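Ollport Household Advice Service
Play Equipment and Storage: Rubber Balls

A rubber basketball loses air slowly, even when it is not in use. Before a ball is stored or returned to play, it should be checked on a clear table at a comfortable height. Other items should be moved to the back of the table, within reach.

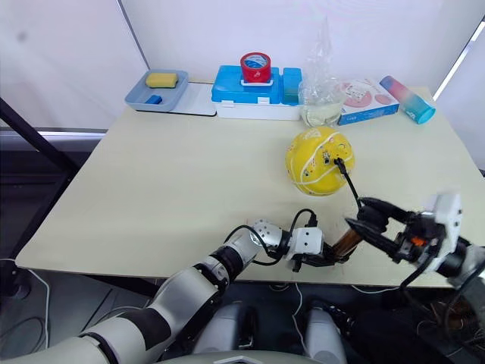
Yellow ball at the center of the table, storage items along the back.

Cleaning

Wipe the ball with a damp sponge and a little mild dish soap. Solvents and bleach should not be used on printed rubber, as they may lift the design. Follow the seams with a corner of the sponge. Rinse the sponge often and return it to a shallow tray so that water does not spread across the work surface. Allow the ball to dry fully at room temperature.

Inflation

Moisten the needle before inserting it, and keep it straight. Add air in short strokes, and consult the pressure marking beside the valve where one is given. Store needles in a small lidded box, out of the reach of children.

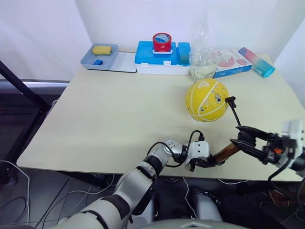 Can tape be used to close a small puncture?
Tape is not a lasting repair for an inflated ball. It loosens when the surface flexes. A ball that will not hold air overnight should be replaced.

Printed Surfaces

Lettering and cartoon designs wear first where the ball meets rough ground. Balls with decorated panels, such as planets or astronauts, are best kept for indoor floors or smooth courts. Store them away from direct sunlight and from radiators.

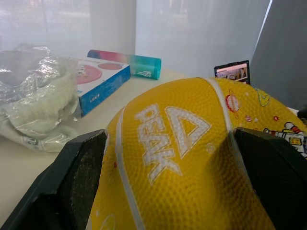
Page last changed: March, R. Mamani

Small Items

Tape, sponges and spare containers should be kept together in one lidded box. Clear bags are suitable for dry goods only, and should be folded flat when empty. Corrections to this page may be sent to Orlando Guzmán at the Ollport office.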